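I went to the Nindale robotics club's open evening in November expecting to be sold something, and I was, a little. The students call their tray-setting project Lelia. The goal is a laid tray: napkin, fork, spoon, bowls, cup. Yiğit Güler, who runs the club, told me 24 students have put a whole term into it.

My trouble is with the word "learned." The program is said to have learned the task from 37 demonstrations. Fine. Move the tray to the other end of the table and what has it learned then? I asked, and got an honest shrug from a kid named Lambros Lambrakis - easily the best answer of the night.

I also don't love the success rates on the poster. Who decides what counts? If a fork lands crooked on the napkin, my grandmother would say no.

Still, the students did the wiring themselves, and they argue about grip angles like people twice their age. I'd take that over another slide deck. I just wish they'd put the failures on the poster too.
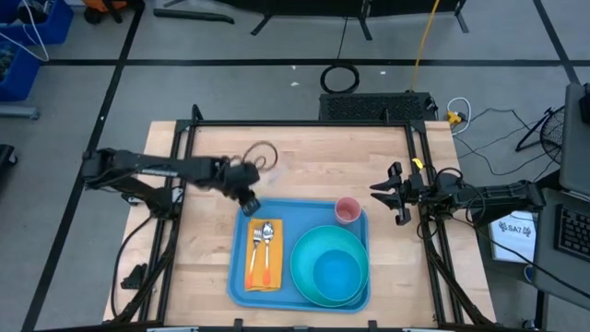
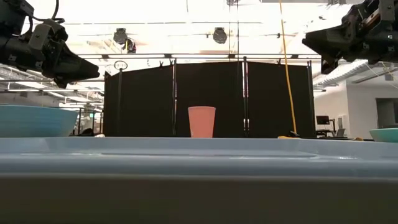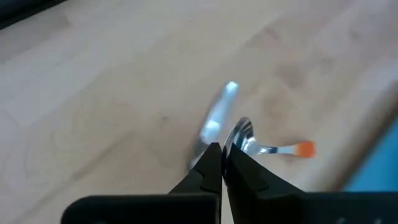

Filed under: School Clubs, Robots

Next month I'm going to the Morkbridge meet, and I'll be asking about the tray again.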